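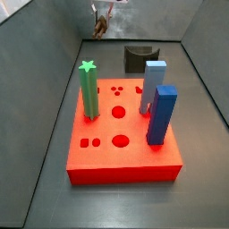

The Redolitz cell, with the foam board, three pegs and the U-shaped holder behind it.

The Redolitz cell is a small robot work cell used for peg-and-board handling trials. It was put together by the Zusden workshop, where Mahlet Abdella drew up the layout and Nicanor Garrido wrote the setup sheet that is still followed. A second cell built to the same plan, known as Hedach, is kept mainly for spare parts.

Layout

The working area is a dark grey floor closed in by plain grey panels on the left, right and back. The sorting board is a thick orange-red foam slab with shaped holes in its top. Pegs of several profiles go with it, among them a green five-pointed star and two blue ones, a light and a dark. A U-shaped holder sits on the floor behind the board, and the robot's gripper works from overhead.

The panels were left matte after early trials with a glossy finish threw reflections into the fixed camera. Some reflection remains on the back wall, and the setup sheet asks for the room lights to be at the same level every time.

Setting up

Setup begins with the arm parked clear of the board. The board is placed square to the back wall, and its position is checked against a stored view from the fixed camera. The holder goes in next, then the pegs. Foam gives slightly under load, so the height of the top face is measured again whenever a board is swapped, and the new value is entered before any motion is run.
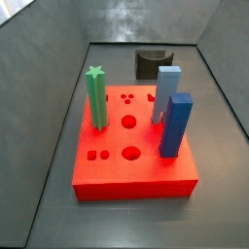
The board and pegs with the gripper out of view.

The first run of the day is made at reduced speed, with one person at the stop button. Lilibeth Dumlao added this step in March, after a worn board let a peg lean far enough to be struck by the fingers. The same revision did away with the older practice of setting peg positions by eye.

Maintenance

Cleaning is light. The floor is wiped with a dry cloth, and foam crumbs are brushed out of the holes with a soft brush - solvents are kept away from the board, which swells and loses its colour.

The finger pads wear faster than any other part. They are inspected every 90 hours of running and changed at 700 hours, or sooner if the surface has gone shiny. Bolts on the fingers and on the floor bracket are checked by hand at the same inspection. A loose bracket tends to show up as a slow drift in placing, and it has more than once been mistaken for a camera fault.

After a pad change the gripper is closed on a gauge block and the opening is zeroed. A short test of 11 picks follows, and the result is written in the cell log.
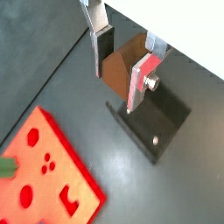
Do both finger pads have to be changed at the same time?

They are changed as a pair. A new pad is thicker than a worn one, and mixing the two moves the centre of the grip to one side, so pegs arrive at the hole off centre even when the arm is in the right place.

Repairs

Most repairs are done without taking the cell apart. A torn hole edge is trimmed if the damage is small, otherwise the board is replaced. Bent fingers are not straightened. Hortensia Garrido, who looks after the spares, keeps matched sets ready to fit, and the swap takes 38 minutes including the zeroing step.

See also: Hedach cell; Harries pad gauge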